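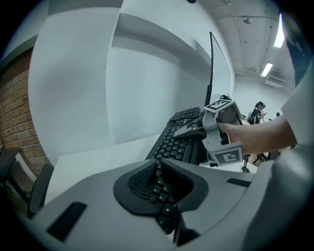 Nélida Daza wrote:

> I paid Clevstead 42 dollars for a phone charger on October 2 and got a tracking number the same night. It still says "label created." Their chat keeps telling me to wait 12 more days. Is this shop real?

I doubt it.

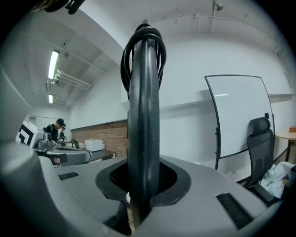 The site claims 2557 happy buyers, yet every review I opened used the same three sentences. The "Zernville warehouse" has no street address either.

Don't wait. Open a dispute with your card company now and save the chat.

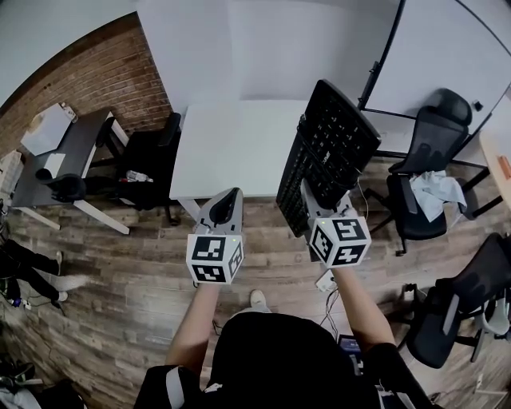
If they offer a partial refund to close the dispute, I'd turn it down. Fourie tried that on me last year.

Hortensia Tapia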